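We use cookies to keep this archive working. Accept | Settings

Bramow Walkers mailing list
Posted in December by Lesego Maluleke
Print this message | E-mail this message

Subject: Re: Wet boots and the Swanepoel loop

Hi Mandla and everyone,

So glad you brought this up, because I have been wanting to talk about the Swanepoel loop for weeks!

Mandla Mokgethi wrote:
> Has anyone done the loop in the wet season? I have the old leaflet
> and it says 17 km, with a ford near the end. My wife is keen, but
> her boots soak through if you so much as look at a puddle. Also, is
> the tea place at the top gate still going?

Yes, and yes, and please go. I walked it with Yolandi in the rain last month and it was the best day out I've had all year. The leaflet still has the distance right, but it shows the path going left at the sheep pens and that part is fenced now. Keep right, follow the wall, and you come out on the ridge with the whole valley in front of you (if the cloud lets you, it came and went on us). There's 700 m of climbing all told and most of it is before lunch.

The ford was up to my shins. We took our boots off, tied them around our necks and went over in old sandals, squealing the whole way. Bring a small towel! If it's much higher than that, there's a footbridge upstream, 20 minutes each way, and the path to it is muddy but fine.

On boots: wax them the night before and then again in the morning, thin coats, and get it well into the seam where the tongue joins. Wiroj swears by gaiters too. When you get home, take the insoles out, stuff the boots with newspaper and change the paper before bed. Please don't put them by the heater. I ruined a lovely pair like that, the sole came off on the next walk and I finished the day with it tied on with string.

And a tray by the door! I held out against one for years and now I can't think why. All the grit stays in one place and you just tip it out in the yard.

The tea place is open until 4 p.m. and takes cash only. A pot for two and the ginger cake, trust me. The cake alone is worth the climb.

If a few more of you fancy it, I'd happily do it again in January. The bus from Brurnano drops you at the lower gate. 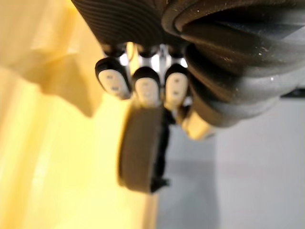
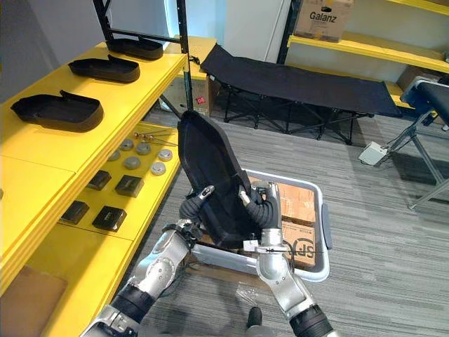 LUTALAU, December

Mandla, one more thing I forgot: the lower gate sticks. Lift it and push. And tell your wife she can borrow my spare gaiters, they fit pretty much anyone.

Lesego M.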